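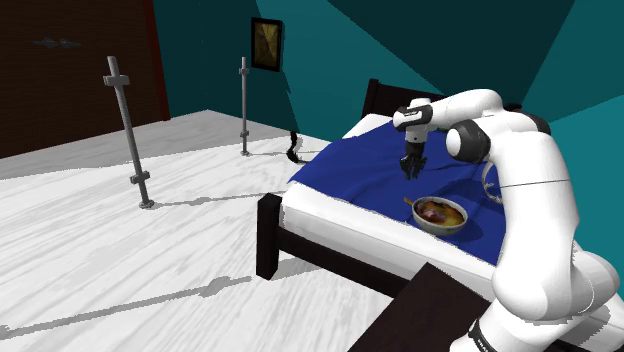 The invitation said to arrive at nine with flat shoes and no fragrance, which made me think of a yoga retreat. The Dimport open day is in fact a walk around a long low building behind a tile warehouse, where a company of 211 people works out what a robot arm should and should not be allowed to do in somebody's home. They open the doors once a year, in May, and feed you rather well.

I signed three forms at the front desk. The first was about photographs, the second was about my pacemaker (I don't have one, and there was no box for that, so I wrote "none" in the margin and the young man at the desk initialed it), and the third confirmed that I had read the other two. I was given a badge, a pair of safety glasses and a laminated card with the house rules on it. The laminated card turned out to be the best thing I brought home, and I'll get to it.

The home care wing

Most factory tours I've been on begin with the biggest machine, to soften you up. Dimport begins with a slide show. Our guide was Kelechi Balogun, who writes test procedures for the home care group and who has the calm of a man who has spent years asking engineers what they mean by "gently." He put up a computer-rendered bedroom and told us most of the morning would be spent inside it.

It's a simulation, with teal walls that meet at angles no builder would sign off on, a pale floor with gray streaks, and a bed with a dark wood headboard and a deep blue sheet. On the sheet sits a bowl of something in the stew family, with a utensil handle sticking out of it. Over the bed leans a glossy white arm, its gripper pointing straight down, fingers slightly open, touching nothing.

"What's wrong with this?" asked Balogun.

A woman from a nursing home group said that stew doesn't belong on a bed. He agreed, and said that people eat in bed anyway, and that a rule which only works in tidy houses is a rule for the brochure. A man in a fleece said the gripper was above the bowl and a little behind it. Balogun was delighted with him. I had been about to say that the picture on the wall could be bigger, and kept it to myself.

The point of the exercise is a document they call the bedside procedure, now 430 lines long, every line of which has to be either tested or struck out. Each line begins with "the arm shall" or "the arm shall not." There is no "should." Balogun took all the shoulds out in his first winter and says that two people stopped having lunch with him over it.

Some lines I copied down:

The arm shall stop above an open container before it starts its final approach, and shall hold there long enough for a person to object.

The arm shall treat any bowl on a soft surface as full until shown otherwise.

The arm shall not pass over the pillow end of a bed while carrying food, whether or not a person has been detected there.

The arm shall not pull on bedding to bring an object closer.

I asked about that last one. Balogun said the software had once worked out, all by itself, that a sheet is a sort of conveyor belt. In the simulator this was considered very clever for most of an afternoon.

Why they do it on a screen first

Every procedure goes through 1000 simulated runs before a real arm is allowed near a real mattress. The bowl moves, the sheet gets rumpled a different way, the light changes, furniture wanders in. Balogun pointed out the stands in the bedroom, gray metal poles with clamps on them, and asked us to think about them as things an elbow might hit. There is a dark tabletop close to the base of the arm too, and he made the fleece man come up to the screen and trace a path for the elbow with his finger. The fleece man took the table out on his second try. We all felt for him.

The rule that comes out of this is dull and, I'm told, broken everywhere: check the whole arm, all the way down to the base. People watch the fingers. The fingers are where the bowl is. Meanwhile the big rounded part at the shoulder is swinging through the space where your aunt keeps her lamp.

Then there is the matter of cables. In the render a black one curls down beside the head of the bed, and there's a thin gray loop behind the arm which the nursing home woman thought was a cable and which Balogun would only call "a likely cable." This led to the liveliest ten minutes of the tour. Dimport's rule is that anything thin and curved is a cable, and anything that is a cable is live and attached to something expensive. You may not reclassify it because you've looked at it and feel fine.

What a simulator can't tell you got a slide of its own, and I was glad to see it. Simulated cloth is better behaved than laundry. Simulated stew doesn't slop in quite the way that stew does. So a pass on the screen earns a procedure the right to be tried on the floor and nothing else, and the certificate says so in the same size of type as the word PASS. Somebody in sales wanted it smaller. There was, Balogun said, a meeting.

The floor

After coffee we went through to the real test hall, glasses on. Visitors stay behind a yellow line, the operator stays behind a second yellow line, and a third line is kept in reserve for reasons that were explained to me twice. Anyone may press the stop button. Anyone at all, including guests, and you're thanked for it. They do a practice press at the beginning so that people get over their shyness. I pressed it. I was thanked. It was the most appreciated I'd felt since spring.

What impressed me more was what happens afterward. A stop goes into a paper log with the time, who pressed it and what they thought they saw, in their own words, before anyone is permitted to tell them what was really going on. The log is kept on a shelf next to the microwave. I read a page of it while waiting for a sandwich. "Looked like it was thinking about it," said one entry. "Didn't like the noise," said another, and below it, in a different hand, "Bearing. Good call."

Next door is a room shared with Avden, who make the fingertip pads, and it contains a machine that opens and closes a gripper all day long on the rim of a bowl. It does 2000 squeezes, then a technician measures the wear, then it does it again. I could have watched it until dinner. The nursing home woman had to be fetched.

Kazlauskienė, the firm that audits the whole business from outside, had a table in the corridor with mints. Their representative explained that an auditor's job is to take one line of the procedure at random and ask to see the evidence for it while everybody watches. She picked a line to show us. It took almost 211 seconds by my watch to find the evidence, in the right binder, on the wrong shelf. She wrote down "wrong shelf" and underlined it. Balogun went a bit gray.

The card

So, the laminated card. Front side, visitors: stay behind your line, point with your whole hand, do not say "stop" unless you mean it. Back side, staff:

Write down the start position before you start.
No food tests with an unsigned procedure, water included.
If you moved the bowl, say you moved the bowl.
One person talks to the arm. The others talk to that person.
Change one thing per run.
Leave the hall the way the checklist has it, even if the checklist is silly, then come and argue about the checklist.

I've stuck it on my refrigerator, where it has already caused one discussion about who moved the bowl.

Practical notes

Parking is behind the tile warehouse and fills up early. The bus stops at the Curnero roundabout, from which it's a ten-minute walk with no sidewalk for the second half. The tour runs to three hours with lunch. Children over twelve are allowed in the simulator room but have to stay out of the hall. Lunch was soup, served at a table, in bowls with handles, and I noticed that the whole group put their spoons down very carefully.

Ask for the morning slot. The afternoon group gets the same slides but the mints are gone by then.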